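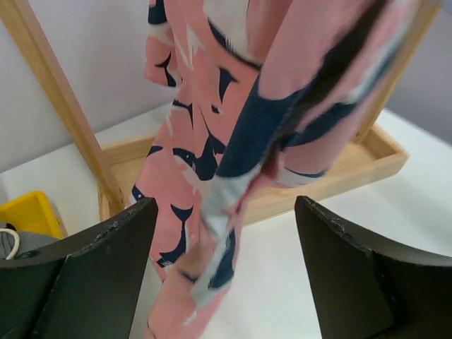 3.2 Drape and legibility of repeat motifs

Printed textiles are usually proofed flat, under even light, at full width. In use they are folded, hung or bunched, and the motif is read through those changes. We examined how far a repeat survives gathering in cloths from the Kuvik sample library. Each cloth was rated at three levels of gather by readers who had not seen the flat proof. Two-tone animal prints on a solid ground, such as the dark navy and off-white orca-like shapes on pink in Figure 4, were of particular interest, as a single hanging piece can run from a wide spread at the top to a twisted strip near the bottom.

Figure 4. Pink printed fabric, hanging, with gathering toward the lower end.

Readers named the motif correctly for all 27 cloths when flat. At the second level of gather, 6 cloths fell below the threshold set in Section 2. Small motifs with high contrast held up better than large ones with low contrast, in line with the Trareck scale. Ground color had no clear effect. Repeat length was measured along the warp only, and we did not correct for fabric weight. The Jornemance index, which runs from 0 to 100, was computed per cloth and is given in Table 3.

Shares: 27 | Comments: 3

Related items
Colorfastness of navy inks on light grounds
The Cordeiro method for measuring fold depth
Repeat length and perceived scale in curtain fabric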